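Imtiaz Amarasinghe wants a machine that sorts the dress-up box, and he has spent six months and $2,000 getting it to pick up clothes. I asked him why he doesn't use his hands.

"I've got hands," he said. "I want to know if Murnano can do it."

Murnano is the arm. It lives in the shared workshop at Grerncombe, and its favourite colour seems to be red.

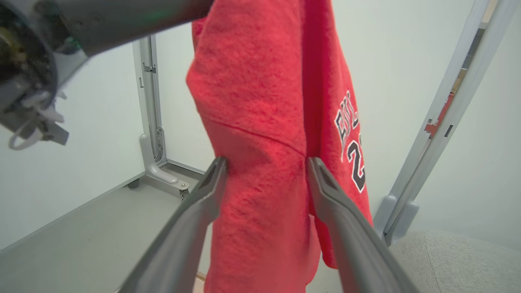

Murnano with a red top, number 2 on the side.

I wasn't sold. A garment that size is a big target, and I told him so. He agreed, a bit sourly. "Cloth never sits the same way twice. You try writing rules for that." His pass mark is 20 pickups in a row. He wouldn't tell me his best run.

The Santa hat was his idea of a harder test. I'd have thought the pom-pom made an obvious handle, but he prefers the folds. 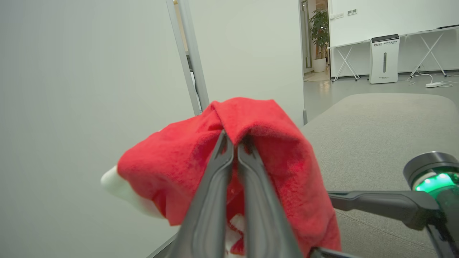 Fingertips in the folds of the Santa hat.

Would he trust it with a good shirt? "Not mine." Folding is meant to come next, maybe by January. I'll believe it when I see a stack.

Contact Wurkora | © Wurkora | Back to top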